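Gîte de Gindau : la liste de contrôle avant départ, annotée
Sentier côtier, étape 2, groupe de randonneurs gourmands
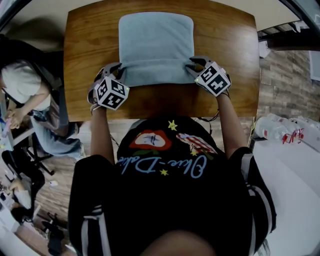
Barrett Ruiz-Ortega trouve la liste trop longue et l'a écrit dans le cahier du gîte : à son avis, quiconque passe plus de temps à vérifier la bouteille de gaz qu'à goûter le fromage de la ferme voisine s'est trompé de vacances. Il a laissé la bouteille ouverte. La liste reste donc comme elle est, avec un point de plus.

Contrôle du 8 février 2022, fait au réveil, avant le café, ce qui explique le ton.

DORTOIR

[x] Détecteur de fumée, test du bouton. Fonctionne. Les occupants des lits du haut peuvent en témoigner.
[x] Échelle du lit superposé, côté fenêtre. Vis resserrées. La deuxième marche grince toujours, mais un grincement ne figure pas parmi les motifs de refus.
[ ] Issue de secours dégagée. Non. Deux sacs à dos, une paire de skis dont personne ne réclame la paternité et un carton de confitures. Déplacer les skis. Les confitures aussi, à la rigueur.
[x] Couvertures comptées et pliées. Pliées, disons, selon des écoles différentes.

CUISINE

[x] Extincteur, date de validité. Bon jusqu'en mai. À faire remplacer avant l'ouverture de saison, et pas le lendemain comme la dernière fois.
[ ] Bouteille de gaz fermée. Voir plus haut. Robinet refermé par mes soins à six heures du matin, en chaussettes.
[x] Tuyau de gaz, aspect et date. Souple, pas de craquelure.
[x] Réfrigérateur vidé. Vidé de tout sauf d'un fromage emballé dans trois sacs successifs. Le ranger dehors est déconseillé à cause des renards, le ranger dedans à cause de nous. Décision : le manger en route.
[x] Couverture antifeu accrochée près de la cuisinière. Elle servait de nappe. Raccrochée.

POÊLE ET CHAUFFAGE

[x] Cendres froides, seau métallique avec couvercle. Conforme.
[ ] Détecteur de monoxyde. Présent, piles absentes. Elles étaient dans la lampe frontale de quelqu'un qui dormait très bien. Remises en place, test réussi.
[x] Réserve de bois à distance du poêle. Oui, après négociation.

EXTÉRIEUR ET PONTON

[x] Éclairage du chemin. Marche une fois sur deux, la bonne ce matin.
[ ] Main courante du ponton. Bouge. Limiter à deux personnes à la fois, bagages compris, et prévenir la navette de Cenport. Le pilote accoste par l'autre côté si on lui demande gentiment, et c'est ce qu'il a fait.
[x] Bouée et ligne de jet. En place, 200 coups de bec de mouette dans la housse, à vue de nez. La corde est intacte.
[x] Gilets. Un par passager, tailles vérifiées. Les enfants ont choisi les leurs en premier, les adultes ont pris ce qui restait et ont l'air de ce qu'ils sont.

PHARMACIE ET SECOURS

[x] Trousse complète. Pansements pour ampoules à racheter : le sentier de Surkeo monte à 1 000 mètres et les chaussures neuves de la veille n'ont pas pardonné.
[x] Numéros d'urgence affichés. Lisibles. Quelqu'un a ajouté celui de la boulangerie. Laissé tel quel.
[ ] Radio de secours, essai. Réception correcte près de la porte, nulle dans la cuisine. La rapporter près de la porte et l'y laisser.

À REPRENDRE AVANT LE PROCHAIN GROUPE

Main courante (prioritaire, ponton fermé de nuit d'ici là). Piles de rechange, dans un tiroir qui ferme. Extincteur. Étiquette « FERMER » sur le gaz, en gros caractères, à hauteur de Barrett.

Clé remise dans la boîte à 9 h 40. Fromage terminé à 10 h.

Ce site utilise des cookies pour mesurer sa fréquentation. Accepter | Refuser | Régler mes préférences

Contact | © Carnets du sentier de Gindau | Haut de page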